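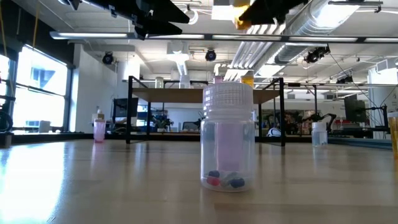
Issue 63, page 23

Sorting small bottles and jars onto a two-level shelf

This procedure covers a mixed group of small plastic containers kept on a worktable with a low riser shelf. It applies to bottles, squat jars and pump bottles with screw caps, clear or tinted. It does not apply to anything that has to be refrigerated or locked away. Medicine goes by the rules on its own label.

What you need

A flat table with good overhead light. A raised shelf, one board deep, with open ends. Ours is the Prilitine riser, but any board on metal legs will do. A soft cloth, a marker, a roll of removable labels and a small tray for caps.

Step 1. Clear the shelf

Take everything off the board and set it on the table, upright, with space between pieces. Wipe the board and let it dry. Leave the caps on for now. Check that the riser does not rock. If it does, turn it end for end before reaching for shims, as the fault is often in the table.

Step 2. Separate by content

Make two groups: containers holding liquid and containers holding solids. Capsule-shaped pieces, beads, blocks and similar dry goods count as solids. Empties go with the solids until Step 5.

A clear jar with several unlike pieces in it needs a decision at this point. Either the pieces belong together and the jar gets a single label, or they are emptied out and sorted. Do not shelve a mixed jar without a label. Clear walls show what is at the bottom only as long as nothing tall stands in front of it.

Step 3. Sort by color, then height

Color is the quickest thing to read from a standing position, so it comes first. Keep amber and orange together, pink together, and clear together. Within each color, put the tall pieces behind the short ones.
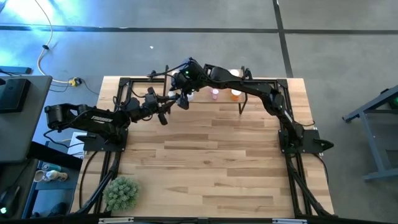 The board should carry the small pieces only. Anything with a wide base or a heavy fill stays on the tabletop, either in front of the riser or beside it. Pump bottles go to the rear with the spout turned along the shelf - a spout pointing forward will catch a sleeve sooner or later.

Leave a finger's width between neighbors. Packed tighter than that, a round bottle cannot be lifted without moving the one next to it, and the short ones tip first.

Step 4. Check the caps

Turn each cap until it stops. Ribbed caps grip well even with damp hands, but they hide cross-threading. Look at the gap between the cap and the shoulder of the bottle. It should be even all the way round. If it is not, back the cap off a full turn, seat it flat and try again.

Wide caps and narrow caps from the same maker are not always interchangeable. The older Flalladley jars and the current ones differ in thread pitch, and a cap from one will start on the other and then bind. Put strays in the tray and match them at the end.

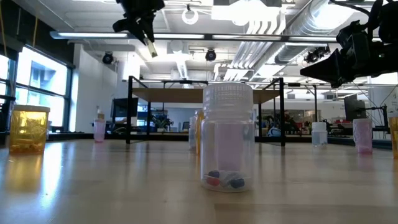
Fig. 2. Ribbed screw cap on a clear jar, with other containers standing on the table.

Step 5. Label and return

Write the contents on the label and put it on the shoulder or the upper wall, facing front. On amber plastic use a white label, as marker directly on the wall is hard to read. Rinse empties, dry them with the cap off and store them apart from filled containers.

Return the rear row first and the front row last. Stand back and read the labels from where you normally work. Any label you have to lean in for gets moved.

Upkeep

Check the shelf every Friday and wipe under the front row. Replacement caps are listed in the Ó Conaill catalog under part 201. The Delham riser has the same board depth as the Prilitine, and the steps above apply to it unchanged.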